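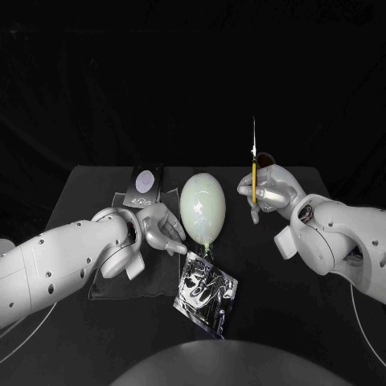
Juvside Two-Arm Teaching Kit

Part no. 2874
For use with Tamihana upper bodies and jointed hands

Juvside lets you teach a two-armed robot by doing the job yourself. Put on the gloves, pull the headset down, and the arms and fingers go where yours go. Everything is recorded as you work: joint angles, finger positions, the view from the head. When you've gathered enough good runs, send them to Cedness and start training.

We love simple arms with pinch grippers and we still sell plenty of them, but some jobs really want fingers! Scissors are the one we keep coming back to. There's a handle to wrap the fingers round, a thumb that has to press in the right place, and a long pair of blades to keep track of while the other hand looks after something else entirely. A balloon is a lovely partner for that other hand. It weighs next to nothing, it rolls if you nudge it, and it shows up a heavy-handed operator straight away.

Teaching by remote control

The gloves read each finger separately, thumb included. Movement can be scaled down for close work (we leave ours at half for anything smaller than a mug) and there's a foot pedal that freezes both arms so you can scratch your nose, shift your chair or have a think. Press again and you carry on from where you stopped. The pedal marks the pause in the recording, so you can trim it out later or keep it in.

Teaching by hand

Hold the button on the hand controller and the arms go light enough to push about. It's brilliant for the big movements, reaching over a table or setting a starting pose, and new operators tend to get the hang of it on their first morning. Finger work is better done with the gloves. You can swap between the two in the middle of a run, and Juvside stitches the recording together.

Setting up the table

A matte, dark surface suits the head camera best. Keep a soft pad handy for things that slide, and run the arm cables down the outer sides where neither hand will sweep across them. Start with two or three objects and add clutter once your runs are steady. We'd suggest 50 runs of a task before your first training attempt, with the objects shifted a little each time.

In the box

Pair of gloves, medium (small and large on request)
Headset with spare face pad
Foot pedal
Hand controller for moving the arms directly
Brakidico link box and leads
Printed quick start sheet

Spares

Glove liners, pair: part no. 677
Foot pedal: part no. 558

Brakidico link boxes bought before May need a software update before they will recognise the foot pedal. The download is on the support page and takes one restart.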